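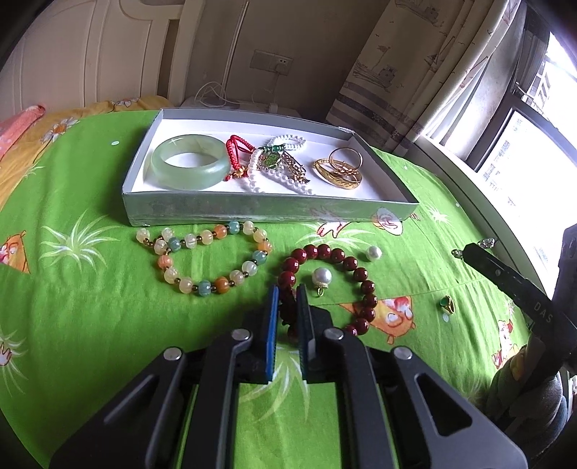

Container check before loading, Gratcombe yard, my copy with comments. We had the box from Andolitz at half seven and I went over it with Celina Kołodziej before a single carton went in. Most of what we ship is light and a lot of it is small, and a string of big glossy beads like the dark red ones on that bracelet doesn't weigh much, but you try getting damp out of 162 cartons once they've sat at sea for weeks! So I'm fussy. I'd sooner send a box back than argue about it in May with the people at the other end.

1. Container number matches the release note, both doors and the roof. OK.
Comment: one digit on the left door is badly scuffed. I could read it, the gate camera might not. Told Borkowska so it's on their paperwork too.

2. Safety plate present and in date. OK.

3. Outside walls, dents and holes. OK with remark.
Comment: long shallow dent on the right side, low down. Paint's gone but the metal is sound. I took a note of it at the gate, which you must do BEFORE signing, or it's your dent.

4. Light test. FAILED, then OK.
Comment: Celina shut me in (door pulled to, never latched, and her standing outside it the whole time) and I gave my eyes a minute. Pinprick of daylight at the front top corner. The yard sealed it and we did the test again after their tea. No light second time.

5. Floor. OK.
Comment: two nail heads standing proud, knocked down. Moisture meter was fine in all 4 places I tried. Do go right to the far end with it, everyone stops by the doors. 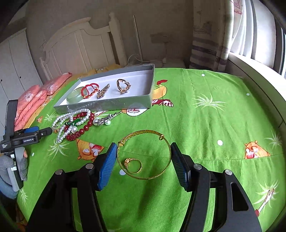
6. Smell. OK.
Comment: bit of old coffee, nothing chemical. I can live with coffee. The one we turned away last time smelled of something like paint stripper, and cartons drink that up.

7. Door gaskets. OK with remark.
Comment: bottom right is perished for a hand's width. Still closes tight. I'd like the line to look at it when the box comes back.

8. Lashing rings. OK, one bent, not using it.

9. Drying bags hung. NOT DONE at time of check.
Comment: Skinda sent the wrong hooks again. Celina had some cord in the van so they went up by lunch, but I'm leaving this as not done until I've seen them myself.

10. Load weight against declared. OK.
Comment: declared around 1,000 kilos, light for a box this size, so please brace the gap at the doors properly.

11. Seal number read out loud by one person and written by another. To do at closing.

Related
Who pays when the seal number is wrong
Part loads or a full box?
Drying bags: how many and where
Returning an empty without a repair bill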